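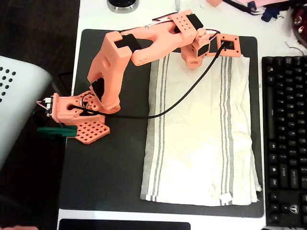

Figure 2. Salmon-pink 3D-printed arm mounted on a black desk mat over a white desk.

Research > Home and Interior Studies > Working Papers > Section 4

4. Colour choice in rented living rooms

The survey covered 118 households in Stotow and Lunport, of which 27 had repainted at least one wall in the past year. Tenants in Lunport preferred pale neutral shades, while those in Stotow more often chose a single strong colour — usually on the wall facing the window. Length of tenancy had little bearing on the choice. Petkov and Krasniqi report a similar pattern for owned homes in Millov.

Last updated: January

Related items
Curtain length and perceived room height (Begay)
Shared hallways in Millov
Second-hand furniture in small flats (Zupan and Demirtaş)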